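Looking after your woollies: how I wash, dry and put away jumpers

Posted 23 Apr 2020 by Zinhle Baloyi

I've ruined enough knitwear in my life to have opinions about it, so when three of you wrote in asking how I get my winter jumpers ready for the cupboard, I thought I'd put the whole lot in one place.

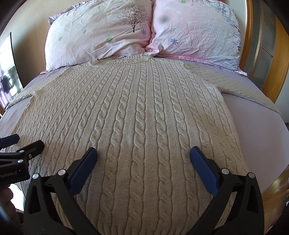

The first thing is not to wash them half as often as you think. Wool airs beautifully. I hang mine over the back of a chair by an open window overnight (never on a hanger, the shoulders go all pointy) and most of the time that's the end of it. A proper wash happens when there's gravy involved, or before a jumper goes away for the summer. That second one matters! Moths love a grubby collar.

Washing

I do mine in the kitchen sink, one at a time. Cool water, a small squirt of wool wash, swish it about till it's dissolved and then in goes the jumper, inside out. Press it down, let it sit for 15 minutes, press it a few more times and let the water out. No rubbing and no wringing, however tempting. Rinse with water at the same temperature as the wash, because going from warm to cold is how I felted my good green cardigan in January and I'm still cross.

If your machine has a wool cycle you can use that, but turn the spin down as low as it will go. Mine spins at 200 if I ask it nicely. My sister in Vorncombe swears by a pillowcase tied at the neck with a hair bobble, and hers do come out fine.

Drying

Lift the jumper out with both hands underneath so the weight of the water doesn't drag it. Lay it on an old bath towel, roll the whole thing up like a Swiss roll and kneel on it. Then unroll, move it to a dry towel and pat it back into shape. Tug the ribbing in at the cuffs and hem, straighten the side seams, and if it's a cabled one run your fingers up and down between the cables so they stand up again. Turn it over after a day. Chunky ones take 2 days in my house, sometimes longer when it's raining, and I just leave them be. Keep them away from the radiator.

Bobbles

A cheap fabric comb does it. Lay the jumper flat, hold the bit you're working on taut, and go in short strokes in one direction. Go gently over cables, as the comb can catch on the raised bits. Under the arms is always the worst! I gave up on the electric shaver after it ate a hole in my husband's elbow (the jumper's elbow, he's fine).

Snags

Don't cut a pulled loop, ever. Poke it through to the wrong side with a crochet hook or a blunt darning needle and then stretch the knitting gently each way to ease the slack back in.

Putting away

Fold the arms in across the back, then fold in half from the bottom. Heavy ones at the bottom of the pile, light ones on top. I use cotton bags with a zip and tuck in a few cedar balls, which want a quick sand every spring to bring the smell back. Lavender bags are nice too, though mine have mostly been pinched by the cat.

Next time I'll do coats, including what to do about that shiny patch you get by the pockets.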